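Last touched Monday, June 29, 2020. Rough notes, will clean up later.

# gostia-blocks

Sizes, colors and sorting rules for the Gostia block set. Started in May as a text file on my desktop, got too long.

## Whats in here

- `blocks.csv` - one row per block, 63 rows
- `layouts/` - 47 bin layouts, plain text
- `rules.md` - how to sort, short version

## Colors

Two only: `red` and `green`. Red is a brick red, not fire engine. Green is dark and goes nearly black or kind of gray depending on the light. Don't make a third color for the gray ones. Just `green`.

The Sekiguchi list calls the reds "long" and the greens "short". Same thing, I kept the color names. Old Illon names are in the `alias` column, mostly blank.

## Layouts

Each layout = what goes in one bin and how it lies. Angles are rounded to the nearest 45 and that's good enough for sorting. Touching blocks get a `t`. Almost touching gets nothing, don't guess. 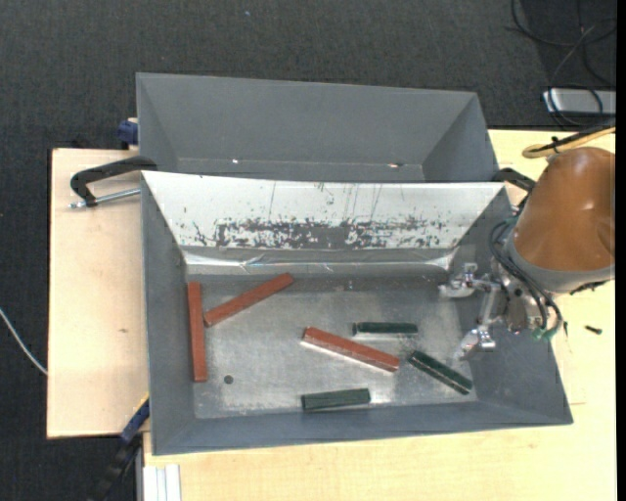

Mixed layouts are the ones people get wrong. Equal count of each color, single layer, spread out over the bottom, no stacking. Three red and three green is the usual mix, like the front bin here, with one red nearly parallel to the left wall and the next one leaning in close to it. Those two go down as separate rows even when the gap is tiny. Scratches and smears on the metal don't get logged, same for the little dark spot.

## Known problems

- row 16 has width and length swapped
- Gesico bins and the older ones share an id prefix, check the `bin` column before you merge anyting
- a few layouts have no angle at all, blank means not measured

## Todo

- finish aliases
- weights??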